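Nerndale 开放日参观记录:袋类收纳与小型废弃物工位

参观日期:2025-05-29
地点:Nerndale,Grovilier 楼二层及 331 室

Nerndale 每年开放一次,往年安排在三月,今年推迟到现在。入口在建筑北侧,登记后领取胸牌和一份平面图。全楼使用面积 2,320 平方米,对外开放的只有一层样品库、二层走廊两侧的房间和 331 室。一层以硬质容器为主,去年的记录里写过,陈列没有明显变化,这次从略。本文只记软质塑料袋的悬挂、取放和废料收集。

带队的是 Riku Aoki。他负责样品库的日常管理,讲解偏重材料和尺寸,很少谈用途。二层的问题主要由 Banafsheh Tabrizi 回答,她做的是家用收纳件的安装评估。

一、样品库的袋架

样品库靠里的一面存放袋类,共 80 种,按提手形式分为背心式、穿绳式和无提手三类。每种袋附一张卡片,写有展开尺寸、折叠尺寸、材料和标称承重。背心袋中标称承重最低的一种是 750 克,Mondell 供样,膜很薄,手指捏住提手时能感到边缘卷曲。Aoki 的说法是,这类袋的弱点在提手根部的热封线,集中受力时先从那里开始拉长,袋体本身往往完好。

卡片有两处不足。一是折叠尺寸没有说明折叠方式,同一只袋对折和卷折后的体积差别很大。二是承重值没有注明是双提手还是单提手。我当场问了,答复是双提手均匀受力。挂在单个钩上时两只提手并在一起,受力不一定均匀,数值不宜直接套用。

二、墙面单点悬挂

331 室铺米色地毯,墙板为白色,底边有深色踢脚条。悬挂方式很简单:墙上一个小钩,顶部压一条红色胶带,钩上挂黑色夹子,夹子夹住袋的提手部分。袋体平贴墙面,底边落在踢脚条上方一点。

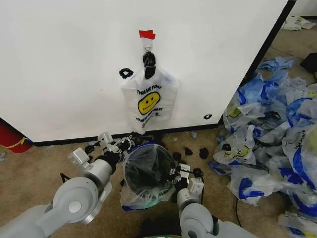 331 室墙面:夹挂的白色购物袋,印有“THANK YOU”和黄色笑脸;地毯上为装有深色物的透明塑料袋。

用夹子代替直接套挂,有两个后果。其一,提手收拢成一束,受力面由一条细边变成夹口的宽度,对薄膜有利。其二,袋口同时被收窄,往里放东西需要先取下或者用另一只手撑开。因此这种挂法适合存放空袋,作为敞口收集袋使用并不方便。Tabrizi 同意这一判断,她补充说,夹口如有齿纹,应在内侧垫一层软片,否则反复夹取会在同一位置留下压痕。

关于红色胶带,我原以为是定位标记。Tabrizi 没有给出明确说法,只说胶带压在钩的上沿,对抗剥离可能有些帮助,具体效果没有做过对比。背胶挂钩的失效多从上沿开始:载荷向下,钩体有向外翻转的趋势,上沿受拉,下沿受压。在上沿加一条胶带,方向是对的,但普通胶带的剥离强度有限,承重仍应按挂钩背胶本身计算。

悬挂高度也讨论了一会儿。袋底离地太近,吸尘时要绕开;太高则取袋时要抬臂,提手被斜向拉扯。331 室的做法是让袋底贴近踢脚条上沿,地面清扫不受影响,人蹲下或弯腰时可以平着伸手。对站立使用者来说偏低。若照搬到厨房,我会上移到台面以下一掌的位置,并避开柜门的开启范围。

墙面另有几处黑色小件,平面图上没有标注,我未逐一询问。

三、地面收集点

袋与桶的关系是二层讲解的重点。按 Grovilier 给出的布置原则,备用袋应放在桶的正上方或伸手可及的侧面,换袋时不必离开工位。另一种常见做法是把备用袋压在桶底,取用顺手,但桶内一旦渗漏,整叠袋都会沾污。 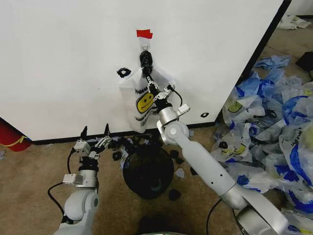

墙板前的圆形黑色敞口桶,地毯上散有黑色塑料碎片和少量淡蓝色碎屑。

圆桶的优点是没有内角,倒料干净,缺点是与平直墙面之间必然留下两块三角形空隙,碎片容易积在那里。薄膜碎片质量小,表面容易带静电,投放时稍有气流就会偏出桶口。短绒地毯又会勾住碎片的毛边,扫帚的效率很低。Tabrizi 建议先用手拣大片,再用带扁嘴的吸尘器沿踢脚条走一遍,最后处理地毯中央。顺序反过来,边缘的碎片会被排风吹回中间。

我提出在桶下加一块硬质托垫,直径比桶口大出一圈,边缘略翘。这样散落的大部分碎片会留在垫上,提起来即可倒掉。在场另一位参观者认为托垫会移位,需要加防滑底。这个意见合理,地毯上使用时应选带短钉的底面,不宜用光面硅胶。

敞口桶不套袋也可以用来收干燥碎片,清空频率由体积决定,与重量关系不大。膜类废料蓬松,压实前后体积相差很多。若使用透明袋收集,装入后应先排气再扎口,否则袋体鼓起,堆放时会滚动。扎口位置宜留出足够的余量,过短则难以提握。

四、袋与袋的连接

参观的后半段谈到备用袋的连续取用。卷装袋用点断线相连,拉一只带出下一只。背心袋多为单片叠放,没有这种连接,常见的替代办法是互相套叠:前一只的底部与后一只的提手交叠,抽出时靠摩擦带出。Bodnár 有一种成品抽取盒采用这个原理,样品库里有实物,盒口为椭圆形软边。我试了几次,有时带出一只,有时带出两只,与叠放时的压紧程度有关。

悬挂状态下做同样的事要困难一些。没有盒口提供阻力,全部重量由上端的夹口承担,第二只袋只要稍微展开,自重就会使它下滑。袋面印刷的部分比空白部分略涩,接触时摩擦稍大,但差异不足以作为固定手段。
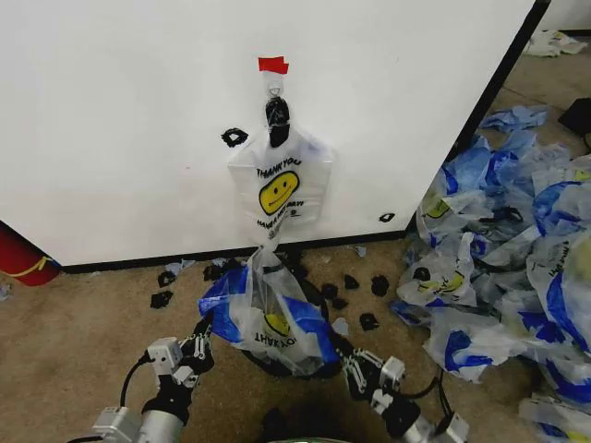
若确实需要在一个点上存放多只袋,比较稳妥的办法是把所有提手对齐后一次夹住,取用时松开夹子,抽一只,再夹回。步骤多一步,但不会带落其他袋。夹口开度要留余量,袋数增加后夹口不平行,外侧的几只容易滑脱。另一种办法是改用横杆,把提手逐只套上,占用的墙面宽度较大,胜在取哪一只都不影响其余。

折叠方式对悬挂也有影响。纵向对折后袋体变窄,贴墙平整,印字会落在折痕里,辨认稍受影响。样品库按印刷图案分类的几种袋因此都不折,只理平后夹挂。家庭使用没有这个要求,折成窄条更省地方。

五、几点记录

讲义中有一张挂钩安装流程,要求先清洁墙面,再贴钩,静置后加载。静置时间因背胶型号而异,讲义没有列出,需要查各自的说明。墙面为涂层板材时,应先在不显眼处试贴,拆除时有可能带起涂层。Aoki 说样品库拆过的旧钩都保留了背胶面,可以看到失效是发生在胶与墙之间还是胶与钩之间。这批旧钩当天锁在柜里,没有看到,已登记借阅。

331 室通风尚可,午后参观的人多时略闷。走廊一侧提供座位,讲义放在门口,取用不限,只有英文版。索取样品卡片的电子版需要填写表格,注明用途,由 Tabrizi 统一回复。我申请了背心袋一类的全部卡片,并附了一条意见,请他们补上折叠方式和单提手承重两项。

离开时胸牌交回北侧登记处。一层样品库比二层早半小时关门,想看袋架的应先去一层。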